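4.2 Changes in break room work

At the Ollbridge site, Zanitz arms took over clearing and restocking the break room counters in May. Of the 31 kitchen staff, 24 said they now lift and carry less. Four said the time saved went to checking on the arm, mostly when bottles and cans stood close together. Staff also began leaving more space between items, a habit no one had asked for.

New counter layouts were tried in simulation before a shift began (Figure 4).

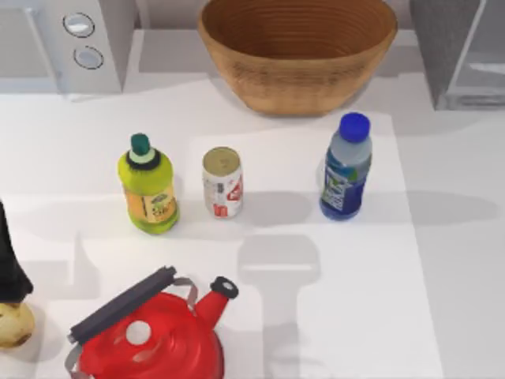

Figure 4. Simulated counter with two bottles, a soda can and a red kettle.

Shift leads at Nusden wanted the same step added there.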